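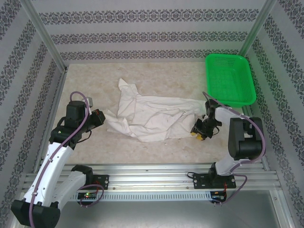
Both arms up on the rail, right gripper on the cloth, basket still empty.

Notebook, Stidstead robotics club, June, started 4.40 pm

What a good afternoon. Writing this while it is fresh and while the first years argue over who gets the leader handles next.

Where we are: the folding task is properly under way. The Vavton challenge sheet asks for a cloth to be picked up from a random heap, laid flat, folded in half and dropped in a container, all inside the time limit. Last month we could do none of that. Now we can do the first part fairly often, the second part sometimes, and we have a recording setup that doesn't fall over every ten minutes, so I am very pleased with everybody.

Episodes recorded today: 32. Kept: 29. The other three went in the bin folder, two for a dropped cloth that slid under the rail and one because the operator sneezed and both arms went with them (I have kept a private copy of that one for the end of year evening).

Running total for the project is now 334 kept episodes. That's a lot of scrunching up a cloth and throwing it back down again.

Things that worked

Starting with the right arm. We used to go in with both grippers at once and they would pull against each other before either had a decent hold. The new habit is: right gripper down onto the right end of the cloth, press, close, hold still. Only then does the left one come in for the nearest flap. It feels slow when you are driving but the episodes come out shorter, and they look so much tidier on playback. The second years spotted this by watching their own recordings back, which made me very happy.

Pressing down before closing. The yellow fingertip pads grip well once they are on the fabric, but if you close the jaws in the air and hope, you get a pinch of nothing. Push gently until the cloth starts to bunch, then close. We've written PUSH THEN PINCH on the whiteboard in very large letters.

Clipping the purple cables along the arms. Took most of a lunch break and was worth every minute. Before this the wrist cable used to catch on the elbow whenever the arm folded back. There are still loops hanging under the bases and I want those tied up before anybody leans over with a sleeve.

Things that didn't

Finding corners. A crumpled cloth has plenty of pointy bits and most of them are not corners. Four of us stood looking at the heap today, all certain about a peak on the left, and when the arm lifted it we had hold of the middle. If we can't tell then the policy has no chance of learning it from us. Idea from the back of the room: lift whatever you've got, let the cloth hang, and go for the lowest point with the other arm. The lowest point of a hanging cloth is very often a corner. Tried it by hand with a tea towel and it is lovely to watch! We will try it on the arms next session.

The cloth is getting grubby. Grey smudges all over it now, and the creases are starting to stay in. Two views on this. One says wash it, because the challenge will use a clean one. The other says leave it, since the marks help you see which way up you are when driving. I'd like to do a batch with a fresh cloth and a batch with this one and see whether the model cares. Cheap experiment, good write-up for whoever wants it for their project folder.

The wallpaper. I still love the damask and I will defend it. We chose a busy pattern for the walls so the model would have to cope with clutter in the background, and the marble floor panel came from the same offcuts bin. But the white cloth against the pale floor is hard going in the evening when the light drops. One of the first years asked if we could do a run with a dark panel underneath. Yes, good question, put it on the list.

Notes on the hardware

Left arm: wrist light green all session, no dropouts. A big change from last time.

Right arm: slight knock at the shoulder when it comes back over the top. You hear it more than see it. Checked the silver screws on the mounting plate, all tight. Could be the motor horn. Somebody with patient hands should take the cover off before we do another long session, and please write down which screws came from where.

Rail: no movement at all. The Hitex guide says to recheck the clamps after a week of use so I did, and they haven't shifted.

Boards: the one under the right arm has its red wiring out in the open. Works fine, looks dreadful. There's a 3D printed cover designed and waiting for a free slot on the printer.

Training

Set a run going at 6.15 pm on the school machine using the 334 episodes. It is named breathnach, same as the folder, after the room we record in. Stopped the last one at step 2546 when the loss went flat and the disk filled up, in that order I think. This time I have cleared the disk first. If you come in early and the fan is roaring, leave it be, it is supposed to sound like that.

I'd be thrilled if the new run gets the first grasp right half the time. The old one had a habit of hovering over the cloth and dithering, left a bit, right a bit, just like a person choosing a biscuit. With the right-arm-first episodes in the mix I am hoping for a bit more confidence.

The basket

We haven't used it in earnest yet. It lives next to the right wall, which suits the right arm, but the left one has a long reach to get there and I want to know if it can do it without clouting its neighbour. Next session, before any recording: drive the left arm over there slowly with the right one parked, and have a hand on the stop button. If it can't reach we'll decide that the right arm always does the drop, and then all the episodes from that point have to match, so please don't freelance it.

To do
Tie up the cable loops under both bases
Shoulder cover off, right arm
Fresh cloth, same size as the present one
Dark floor panel, try one batch
Left arm reach test to basket
Hanging corner trick, ten goes each
Print the board cover
Tea towel back to the staff kitchen -- I promised

Packed up at 6.30 pm. Arms powered down after the last save, key in the drawer.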